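Wednesday

Up before 8 to catch the bus into Drarkbridge for the choir's extra rehearsal. It was raining and I had the wrong shoes. Mariann Szekeres had saved me a seat in the second row of altos, between her bag and the radiator, so at least my feet dried out.

We spent the whole first hour on the Bandine piece. I still think it is too hard for us. The entry on page 9 comes in on an offbeat while the tenors are holding a note a half step away, and every time we got there half the row waited for the other half. Győző Vass stopped us and had us speak the words without singing them. Then he had us sing it on "noo." That helped a little. He has a cold and kept his scarf on the whole time. He wants it from memory by the end of April and I don't see how.

Mariann and I ate our sandwiches on the steps inside the side door. She is thinking of dropping out after the spring concert because her shifts at Drilgate are changing. I said she should ask about going to days first. She said she had asked, twice. I didn't know what to say to that, so I gave her half my orange.

Home a little after 2. Made soup with the last of the leeks and the potatoes that had started to sprout, and had two bowls with toast.
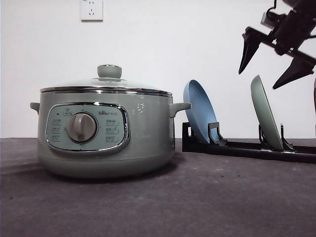

The green pot, with its glass lid on.

Then I went through the music with a pencil and marked every breath. I had marked some of them last week in different places, and I can't tell now which ones Győző asked for and which ones I made up. Will have to look at Mariann's copy. The Sipos songs are in better shape. I can do the first one all the way through without looking, and the second one except for the verse about the mill, where I keep putting the lines in the wrong order.

Phone bill came. Paid it. The library book is due and I have 300 pages left, so I'll renew it and try to read in the evenings and skip the television. I've said that before.

Throat is scratchy tonight. It may be from singing on "noo" for so long, or I've picked up Győző's cold. Drank hot water with honey and put my shoes by the heater with newspaper in them. Need to buy leeks, stamps and a new pencil. Bed early.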